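Right, I've had two coffees and the heating's finally on, so you're getting a thread about learning correspondence chess at my age. Mute me now if you must.

Started in September. I'd not played since school, where I was fourth board on a team of four. My cousin Debora Palumbo moved to Plasholm for work and we're both hopeless on the phone, so she said why don't we play by post. Actual post! Stamps and everything.

You write your move on a card, she writes hers, back it comes. One game at that rate takes till we're both pensioners, so we've got three on the go. I keep them in a green folder and I still managed to send the game two move on the game three card. She was very gracious about it (she wasn't, she drew a face).

Best bit so far is how slow it makes you. At school I used to slap a move down and regret it before my hand was back in my lap. Now I've got four days with a position. I think about it on the bus. I thought about it all through my neighbour's slides of Portugal.

Worst bit is also how slow it makes you. I worked out a lovely knight fork in the bath, wrote it on the card, posted it, and saw the bishop on the walk home. Stood by the postbox for a good minute like I might reach in.

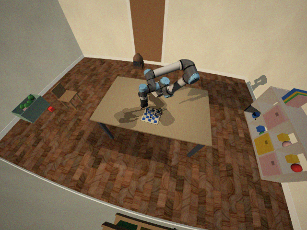
Let's talk openings, as I've had strong feelings about them all week. I bought a secondhand book on the French Defence from the Marino bookshop, 39 lines in it, and I've properly understood two. The trouble with being Black in the French is that you end up short of room, all your bits treading on each other's toes. You can see the dark pieces up there, crowded together near the top edge of the blue and white board, and that's precisely how my queenside feels by move nine. My light-squared bishop has not had a day out since October.

Debora plays the Exchange every time, by the way, because she knows I find it boring. Family.

Someone asked about ratings. We haven't got any in our games, but I did join the Anlow site for practice in between cards. They started me on 1,291, which was generous. I'm on 921 now. The little graph looks like a slide in a playground.

I lost to a person called Baster six times in one evening. Six! Same trap every time, down the f-file. On the seventh go I saw it coming, felt enormously clever, and ran out of time.

Oh, and get a cheap notebook if you try any of this. Write down WHY you played the move. When the card turns up a week later you will have no idea what your plan was, and mine often just says "threatening??"

Game one is nearly done, I'm a pawn down with rooks on. Her card should come Monday. I've got my reply ready for three of the things she might do and I bet it's none of them.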